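Plarkomine Desktop: Account Set-Up Guide
Section 2. Placing a stop and a limit on an open position

Before you start, fund the account and complete the identity check in Section 1. Orders can't be entered until the account status reads Active.

1. Sign in and open the Positions tab.
2. Select the position you want to protect. The row turns blue.
3. Click Edit Orders.
4. Type the stop price in the first box. For a long position it must be below the current bid. For a short position it must be above the current ask.
5. Type the limit price in the second box, or leave it blank.
6. Check the order size. By default it matches the whole position.
7. Click Confirm and write down the ticket number.

Note: Ticket numbers are four digits, such as 2384. Have the number ready if you contact the Hoststead help desk.

Caution: A stop order becomes a market order once its price is reached. In a fast market the fill may be worse than the price you entered. 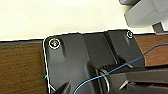

What happens to my stop if I close the program?
The stop stays on the server and remains active until it is filled or you cancel it.

To cancel an order, go back to the Positions tab, click the ticket number, and choose Remove. Closing a position by hand also removes any stop or limit attached to it.

Note: If error 665 appears, the price is too close to the market. Move it farther away and confirm again. Error 1115 means the session has expired, so sign in and repeat steps 2 through 7.

Trailing stops are covered in Section 3.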